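# Drape, Hand and Recovery: Notes for Session 4

Mar 30, 2018

Welcome back! Last time we finished with weave structure, and a lot of you asked why two plain weaves with the same thread count can act so differently once they leave the bolt. We finally get to that today. 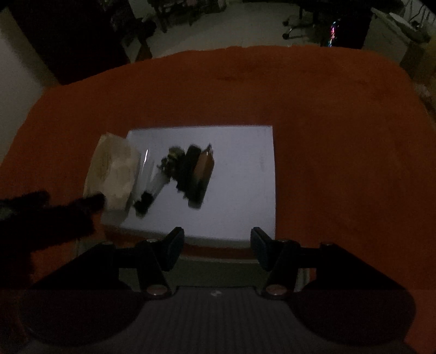
Start with the word *drape*. People in shops use it to mean "hangs nicely," but for us it means how a fabric bends under its own weight, in more than one direction at once. Paper bends one way and then fights you. A good wool challis bends every way you ask and makes soft, rounded folds. That double bending is the thing to watch for all session long!

## What controls drape

- **Fiber.** Linen is stiff along its length, silk far less so. Rayon is heavy for its thickness, and that weight pulls the folds down beautifully.
- **Yarn twist.** High twist gives a springy, lively yarn (think crepe). Low twist gives a softer and sleepier one.
- **Float length.** Satin has longer floats than plain weave, so the threads slide past each other more easily.
- **Finish.** Sizing, starch and resin all glue the crossings together a little. Wash a stiff cotton once and test it again. I love this one, the change can be huge.

Grain matters too. Cut a strip along the warp, one along the weft, and one on the bias, then hang all three from the same rail. The bias strip will surprise anyone who hasn't tried it.

## The cantilever test

Slide a strip off a flat edge until its tip droops to the marked slope on the Stevine board. Read the overhang, then halve it to get the *bending length*.

Worked sample, from the Gourlay shirting we tested in February: overhang 46 mm, bending length 23 mm. The same cloth after washing came out noticeably lower. Do both faces and both ends of every strip, so 4 readings each, and take the mean. Twills often curl toward one face, and if you only test one side you'll miss it completely.

Please don't press the strips first. Let them lie flat for 20 minutes and handle them by the ends.

## Drape coefficient

For this we put a circle of cloth over a smaller round stand and trace the shadow it casts. A perfectly stiff sheet would throw a shadow as big as itself, and we call that 100 percent. Buckram gets close. The Pitumden voile doesn't come anywhere near it, and its shadow has lovely deep scallops. Sketch the number and shape of the folds as well as working out the area. Two fabrics can share a coefficient and still look nothing alike on a body.

## Recovery

Fold a small piece, put the weight on it, take the weight off, and measure the angle it opens to. Wool is the star. Untreated linen stays creased, as anyone with linen pants knows. Recovery and drape are separate properties, so keep them in separate columns in your lab book.

## For next week

1. Finish the strip readings for your two fabrics, warp and weft.
2. Read the Gitar handout on knits, up to the section on rib.
3. Bring one piece of clothing you think drapes well and one that doesn't. Old and worn is fine (better, really!).

Scissors go back in the left drawer. Fabric shears are for fabric only.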